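3 min read

4. Running the coffee task for the first time

Before you start, check that Ultoneo is updated and that the Morgan scene pack is installed.

1. Open the task list and choose "Coffee, pod".
2. Set the episode limit to 2,000 steps.
3. Press Reset and wait until both arms stop moving.
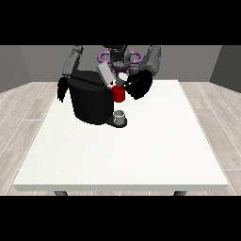 4. Press Run. The simulation stops by itself when the limit is reached.
5. Repeat 3 times with the same seed, then compare the logs.

Note: if the fingers pass through an object, lower the time step - do not change the grip force first.

Caution: do not send a policy to the real robot before it has passed the check in section 6.

Contact: Eluned Gethin, Ultoneo support | © Ultoneo | Back to top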